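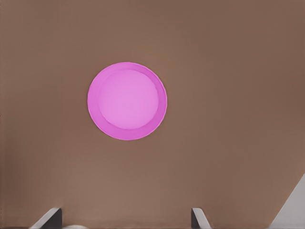

Pink plate, from overhead.

November, 7:40 pm — Velska boxing club workshop. Irina Coman brought in the 1971 cup for a new base, bless her, and we talked far too long about old bouts.

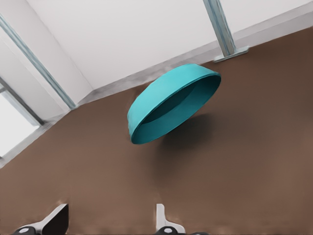
Teal bowl, tilted.

Old base weighs 211 g. Ostermann can turn a new one, but I'd like to ask Trutach first.

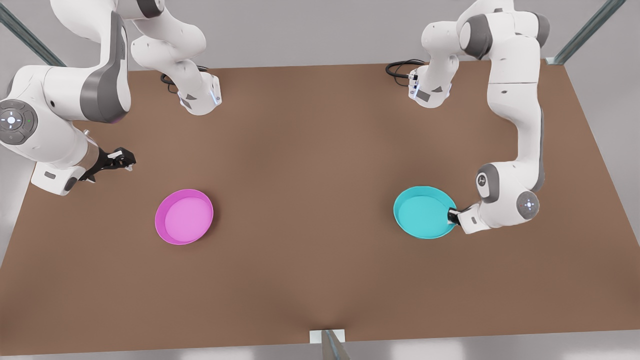

Gholamreza Nouri wants the referee's name engraved too — I do hope it fits!

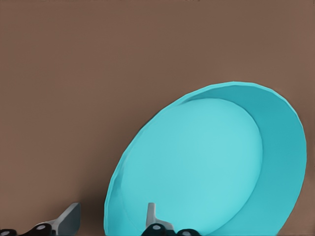 Turquoise bowl.

Plaque text still to come.

Velska Boxing Club, Zikstead — Contact — Back to top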